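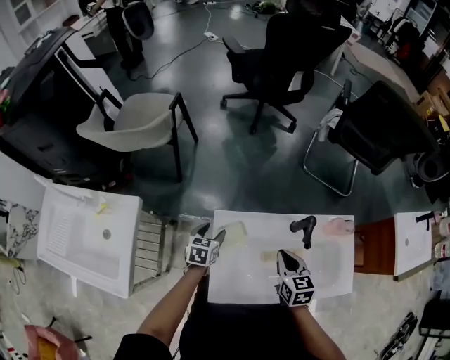 Colleen Thibodeau wrote in to say that a washboard molded into the basin is only useful if the ridges run clear to the drain side, and that she'd trade two faucets for one good drying rack between sinks.

Search this site Go

Utility sinks at Stisum: basins, faucets, drains

Reading time: 5 minutes

This page covers the wash area in the Stisum workroom, where three white basins are set up close together with open floor behind them. It belongs to the Gemanstead series on small wash rooms. Earlier pages covered the Imham laundry and the Zapata potting shed, both of which have a single deep tub. Stisum does the same work with shallower basins and less plumbing depth under each one.

Center basin
White, rectangular, black gooseneck faucet toward the back edge. Pale pink sponge in the back right corner, pale yellow sponge near the back left.

Left basin
White, with a ridged washboard area on the left side and a round silver drain at the center. A slatted metal rack fills the space between this basin and the next.

Right basin
White, with a black faucet and a small drain. A brown wooden panel separates it from the center basin. Bottles, some clear and some white, are kept on a shelf beyond.

Behind the sinks
Dark, glossy gray floor with seating: a beige upholstered chair on black metal legs, a black swivel chair on a five-spoke base, and a black mesh chair with a chrome frame and a white cloth over it.

Notes on use

The center basin takes most of the rinsing. Its inside width at the rim is 576 mm, enough for a sheet pan laid flat. The gooseneck gives 188 mm of clear height under the outlet. A standard bucket fits if it's tipped in first and then set upright. Balakrishnan Nair measured both figures with a steel tape and repeated them on a second visit in June, with the same result.

A gooseneck over a shallow basin has one known fault. The water falls far enough to throw spray over the front edge when the valve is wide open. The Stisum practice is half flow for rinsing and full flow only for filling. An aerator cuts the spray but slows the fill, and opinion among the users is divided. One was fitted for a trial and later taken off.

The washboard basin is for cloths, aprons, and anything with a collar. Soap goes on the cloth, the cloth goes flat on the ridges, and the strokes run along the length of the arm with the weight on the heel of the hand. Short strokes do more than long ones. Grit left in the grooves will mark light fabric, so the ridges get a pass with a soft brush before each load – a stiff brush will dull the finish within a season.

Sponges are sorted by color. Pink is used for basins and faucets, yellow for items being washed. The rule is taped inside a cupboard door at Stisum and was copied from Imham, where the colors are the other way around. Anyone who works at both sites should check before starting. Sponges are squeezed out and left standing on edge where there's room for it, and replaced every 9 days.

The rack between the basins drains toward whichever side sits lower. It is meant for small items: brushes, scoops, jar lids. Heavy pots are dried elsewhere. The slats collect scale along their undersides, where it isn't noticed until it flakes. Mercedes Castaño soaks hers in diluted white vinegar, rinses it, and wipes it with an old towel. Leave bleach out of the basin while there is vinegar in it.

The panel beside the right-hand basin keeps splash from one user off the other. Wood in this position needs attention at the bottom edge first. The end grain takes up water long before the face shows anything. Two coats of oil-based varnish on the lower edge, sanded lightly between coats, is the usual treatment in this series of rooms. Check the joint with the basin at the same time and renew the bead of sealant if it has pulled away.

Drains

Strainers come out daily. Each trap is opened twice a year, more often if clay or plaster has been washed. Neither should be washed here at all, but it happens. To open a trap, put a bucket under it, loosen the nut by hand, and let it empty before taking the nut right off. The washers are worth replacing each time. They cost little and a used one seldom seats properly again.

Slow draining in the washboard basin is almost always lint. A mesh disk over the drain opening catches most of it. The disk has to be lifted out with the basin empty or the lint washes off and goes down anyway.

Bottles and labels

Refill bottles are a weak point in shared rooms. Clear ones show the level, white ones keep light off the contents, and neither type tells the next person what is inside. The Gemanstead rule is a written label on the body of the bottle, never on the cap, with the dilution stated. A bottle with no label is emptied at the end of the day.

Floor

Two surfaces meet in this room. The part below the left basin is concrete, which takes drips without trouble but holds soap film. The dark floor behind it shows every footprint and is slippery when wet. A mop is kept within reach, and chairs stay back from the sinks during washing. Casters track water a long way – up to the far door, by Aaliyah Chisholm's account.

Comments

Ivars Žukauskas
Is the 576 mm measured at the rim or at the bottom? Most basins taper, and the pan has to get down inside it.

Balakrishnan Nair
At the rim. I didn't take the bottom. Your pan will sit a little above the floor of the basin, and the water still runs off the low end.

Aaliyah Chisholm
The yellow and pink rule should be the same at both sites. I've asked for this before.

We use cookies to remember your search settings. Accept Decline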